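Umholm Textile Notes
@umholmtextile
15/04/2025

1/ Thread on why towels stop absorbing water. Mostly about terry cloth, hard water and fabric softener. I ran the linen side of a small hotel laundry at Deltard and now do fabric testing, so this will be dry reading.

2/ Terry is a pile weave. There are two sets of lengthwise yarns. One is held tight and makes the ground cloth. The other is fed in slack, and when the loom beats the crosswise yarns forward, the slack set buckles up into loops. Those loops do most of the work.

3/ Water moves into a towel by wicking. It climbs the gaps between fibers, then soaks into the cotton itself. Anything that coats the fiber slows the first step. The cotton underneath can be in fine shape and the towel will still push water around your back.

4/ New towels are often the worst case. Mills put a silicone or wax-type finish on the yarn so it runs well and feels soft on the shelf. It takes a few washes to strip. Wash new towels hot, with detergent, before first use.

5/ The test I use at home: lay the towel flat, put one drop of water on it from a low height, start a timer. Under 2 seconds is good. If the drop sits there as a bead, you have a coating problem.

6/ Test in more than one spot. The flat woven band near the hem has no loops and always reads slower. I have seen people throw out a set after testing only the band.

7/ Fabric softener. The usual active ingredient is a molecule with a charged end that sticks to cotton and a fatty tail that points outward. That tail is why it feels slick. It is also why water beads up. Repeat the dose every wash and the layer builds.

8/ Dryer sheets do the same thing with less product and worse distribution. You get stripes.

9/ Hard water is the other half. Calcium and magnesium react with soap and leave an insoluble film. Modern detergents handle it better than soap does, but underdosing in hard water still leaves mineral in the pile. The towel dries stiff and a bit gray.

10/ Our supply at Deltard tested at 319 ppm as calcium carbonate. That is very hard by any scale. We were dosing for soft water because the chart on the wall had come from a different site. It took a season to notice.

11/ Recovery wash, for a home machine: hot cycle, normal detergent dose, washing soda, no softener. Run it again with no detergent and watch the door glass. If you see suds, you still have residue. Repeat until the water runs clear.

12/ On vinegar: it will dissolve some mineral scale. It does very little to softener residue. Do not mix it into the same cycle as washing soda, as they neutralize each other. And never put it anywhere near chlorine bleach – that makes chlorine gas.

13/ Weight. Towels are sold by grams per square meter. Higher numbers hold more water in total but take longer to dry, and a towel that stays damp all day starts to smell. Our pool towels at 200 below the bath towels in gsm were the ones with the fewest odor complaints.

14/ Load size matters more than most people think. Terry needs room to move so the rinse can reach the base of the loops. Fill the drum loosely. If you have to push the door shut, take a couple out.

15/ Drying: shake each one before it goes in. Medium heat. High heat on bone-dry cotton makes the loops brittle and you get the loss back as lint. Line drying is fine, but expect a stiffer hand, particularly on a still day.

16/ Records, for the people who asked last time. We logged 3237 drop tests across the Indbridge and Deltard sites, ending in March. Softener history predicted a slow result better than age did. Old towels with no softener regularly beat new ones.

17/ Caveat: one stock supplier, all cotton, white and mid-tone colors. I would not stretch it to microfiber or bamboo-viscose blends. Vakulenko has a set of blends on my bench now and the early numbers are all over the place.

18/ Replace when the ground cloth shows through the pile or the hems have gone. Thin towels cut down well for cleaning rags. Pulled loops are cosmetic – snip them, do not tug.

19/ Next thread is on lint filters and airflow. Drop-test sheet is in the profile link. Closing with some terry.
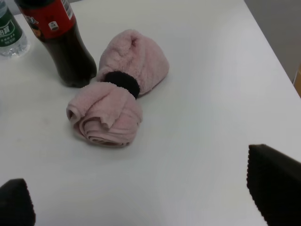 Pink terry, rolled and folded, black hair tie around the middle.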